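Shared Storage Forum > Small Items and Containers

Vasanthi Dewan
Members are asked to comment on the sorting of the wooden table. I propose that water bottles stand upright in the tall clear bin and that cloths be kept in the pink one.
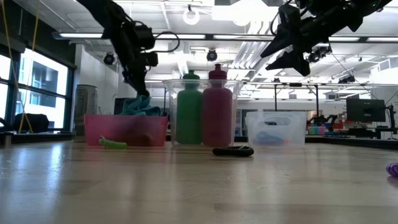

Toys would then require a place of their own. I would welcome suggestions before November.

Kasun Debnath
I must disagree regarding cloths. A shallow container fills quickly, and small items become lost underneath.
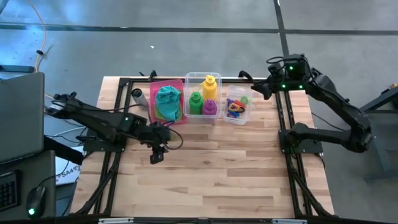 A drawer would serve better. The pink container could then be assigned to toys.

Vasanthi Dewan
The drawer is reserved for paper. I would, however, accept a separate container for coiled wristbands with key rings.

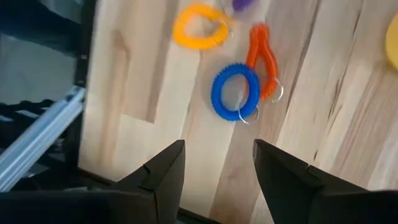

Farzana Wickramasinghe
Hooks are preferable for key rings. I support the original proposal for cloths, provided they are folded.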